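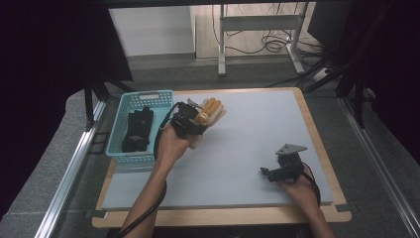 Gallardo Street Tool and Household Library
Interim report to the Plarkell Fund
Submitted 02/06/2021 by Hortensia Henao, project lead

1. Period covered

This report covers the second half of the grant year. The first report dealt with the lease, the insurance and the fitting out of the front room, and none of that is repeated except where something has changed.

2. Lending

Members made 2,294 loans in the period. Of these, 1,148 were hand tools and small power tools. The rest were kitchen equipment, sewing machines, camping gear, folding tables and cleaning equipment. The carpet cleaner remains the most requested single item and has had a waiting list since it was bought. We have not bought another one. Members who need it quickly are told when it is due back, and most of them wait.

Pickup is by appointment only. We started this when we could not have people standing in the front room together, and we plan to keep it for the morning hours even after the rules ease. Appointments give Lionel Hebden time to check an item before it goes out, and the number of things returned with a fault that was already there has gone down. Afternoons will go back to walk-in when we are allowed to do it.

The loan period is still seven days, with one renewal. We tried a longer period for garden tools and went back to the standard one. People kept the tools for the whole time whether they were using them or not, and the hedge trimmers in particular were hardly ever on the shelf.

3. Membership

Sign-ups were slow over the winter and picked up when the weather improved. The mailing to the Gollska apartments brought in more households than the ads in the free paper, which we have stopped paying for. The form is now available in Spanish. Trinidad Yáñez translated it and also rewrote the English version, which had two questions asking for the same thing.

Some members still find the deposit hard to manage. Under the terms of the grant we may waive it, and we have done so whenever we were asked. We would like to say this openly on the form. At the moment a person has to know to ask. Please let us know if the Fund has any objection.

4. Repairs

Cristóbal Lucero runs the repair bench and keeps the log. Most of the work is cords, switches, blades and belts. Two sewing machines came back with timing problems and were sent out, since we do not have the parts or the experience. One of them is back in service. The other has been written off and will be used for spares.

The Gornetow shelving ordered in the first half of the year arrived with the wrong uprights. The supplier replaced them at no charge, but the back room could not be set up until they came, and repaired items were kept in the hallway for several weeks. They have now been moved and the hallway is clear.

5. Catalog

The old catalog was a spreadsheet that only one person at a time could edit. Emiliano Núñez has moved it to a shared system that members can search from home. Every item has a number, and the number is on the item. Accessories were the hard part. A drill has a charger, a case and sometimes a set of bits, and the old list treated them as one thing in some rows and as four in others. They are now listed together with a checklist that prints on the loan slip.

Photos are missing for many of the kitchen items. Older members have asked for printed lists, and we keep one at the desk.

6. Money

Spending is within budget on every line but one. Postage ran over on account of the mailing mentioned above. We ask permission to move $1,000 from the events line, which was not used, to cover the overrun and a second mailing. The full statement is attached as a separate file.

7. Changes to the plan

The evening classes in basic home repair did not take place. We looked at holding them online and decided against it, as the point of the classes was for people to handle the tools. They are now planned for the fall, with small groups. The open house set for May was also dropped and will not be rescheduled this year.

8. Next period

Restart walk-in hours in the afternoon. Finish the kitchen photos. Send the second mailing, if the transfer is approved. Replace the two oldest ladders, which passed inspection this time but are due to be retired. Get quotes for a ramp at the side door, where the step is too high for anyone bringing back a heavy item on a cart.

Questions about the figures should go to Emiliano Núñez, and anything else to me at the library office.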